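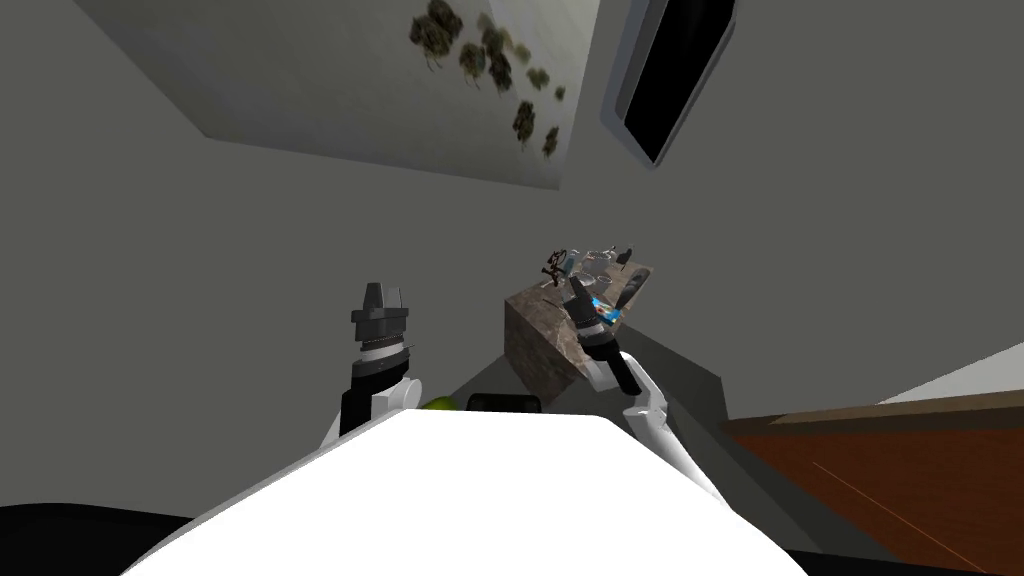

Two robot arms raised in front of a grey wall (computer rendering).

Lirkton Hill Climb: Questions from Spectators

Where is the best place to watch?
Most visitors choose the Flodum Bend, where the riders must brake hard before the last climb. The bank is steep, so please wear good shoes. If you prefer to sit, the Faline Stand has 500 seats and looks over the start line.

Do I need a ticket for the stand?
Yes. The bank is free for everybody, but the stand is only with a ticket. Children under 8 do not pay if they sit on the knees of an adult.

When do the roads close?
The hill road is closed from 9 a.m. until the last motorcycle has come down, usually before 5 p.m. After the closing you can cross only at the footbridge.

How many riders take part?
This July we have 94 riders on the list. Each of them makes 3 runs, and the best time counts.

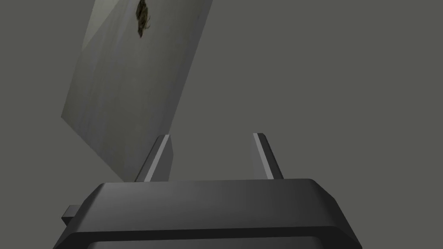

Dark gray gripper body, seen from close behind.

Can I visit the paddock?
The paddock is open to all visitors during the lunch break. Please do not touch the motorcycles, and ask the team before you enter a tent.

Where can I park?
Use the Hashmi field, on the left side when you arrive from the village. From there it is a walk of almost 20 minutes to the bend. Parking on the grass beside the hill road is not allowed.

May I bring my dog?
Yes, on a short leash. Dogs cannot enter the stand.

What happens if it rains?
Light rain does not stop us. In case of fog, the start is moved to 1 p.m. and the tickets stay valid.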